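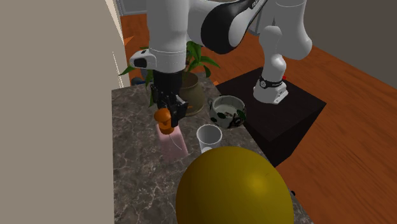
# Brisum — stain notes for stone countertops

Plain CSV of what got spilled on stone, how long it sat, what took it out (or didn't). Marble mostly, a bit of limestone and travertine. Granite people, sorry, very little for you.

Last touched 18 May 2026. Still a mess in places.

## What's in it

- `stains.csv` — 200 rows, one row per spill per spot
- `poultice.csv` — 31 rows, only the ones where a poultice was tried
- `sealers.md` — loose notes, not a table, don't try to parse it

Columns in `stains.csv`:

| column | meaning |
|---|---|
| `stone` | marble / limestone / travertine / granite / unsure |
| `finish` | honed or polished |
| `spill` | free text, lowercase, e.g. `red wine`, `lemon` |
| `sat_min` | minutes before wiping. blank = overnight or forgotten |
| `sealed` | y / n / dk |
| `mark` | 0 none, up to 5 which is see-it-from-the-door bad |
| `etch` | y / n |
| `notes` | whatever |

`mark` and `etch` are separate on purpose. A stain is something soaked in. An etch is the surface eaten by acid, dull patch, no cleaner fixes that. Half the old rows had them mixed up, went back through in March and split them. Probably missed a few.

## Where it came from

Started with offcuts from Pitkänen, the stone yard, they let me take what was in the bin. Then people began sending in their own kitchens. Around 100 rows are offcuts, the rest are real counters with real coffee on them. `notes` says `offcut` when it's an offcut — filter on that if you want the tidy half.

Herman Kusuma did all the oil rows. Olive, sesame, butter, a very sad block of travertine.

## Things to know before you use it

- Sealing is self-reported. "Sealed" can mean last month or when the house was built.
- Light matters alot for `mark`. Same spot looks fine at noon and awful under a low lamp. Try to look at it from the side.
- Dark stone hides water marks and shows etches. Pale stone the other way round, more or less.
- Turmeric is always 4 or above. Not a typo.
- Two sealers tested, Fumora and Illier. Not enough rows to rank them so please don't make a chart.

## Quick answers, since people keep emailing

Lemon, vinegar, tomato: wipe now, water only. Dull patch already there? Honed you can sometimes rub back with polishing powder. Polished, call someone.

Oil: baking soda and water, thick like peanut butter, plastic wrap over, leave a day. Scrape off with something soft. Repeat. Then repeat again, the second round usually did more than the first.

Coffee, tea, wine: same idea but with peroxide insted of water. Pale stone only! Can lighten dark stone.

Rust: don't know. Three tries, all bad. 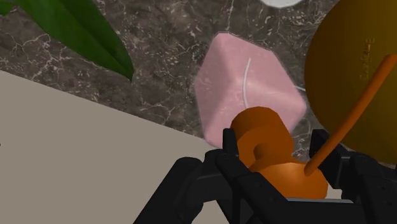
Siu-fong Chung wrote in to say the peroxide advice is too loose, and that on her honed limestone a full day under wrap left a pale ring wider than the wine ever was. She'd take it off after a few hours, look, and go again if needed. Also wants a `color` column so the dark stone rows can be pulled out separately.

Fair on both. Shorter times for peroxide from now on, her row is in with the ring noted. `color` is coming, just light / mid / dark, nothing fancy. Old rows will be blank until I hear back from people.

## Adding rows

Pull request or just email it, one spill per row. Leave blanks blank, don't guess. If you don't know the stone put `unsure`. No brand names in `spill`, "dish soap" is fine.

Try any of this under the toaster first, not in the middle of the island.

## To do

- `color` column
- more granite
- check `sat_min` for hours typed as minutes (there's at least one)
- rust???

## License

CC0, do what you like.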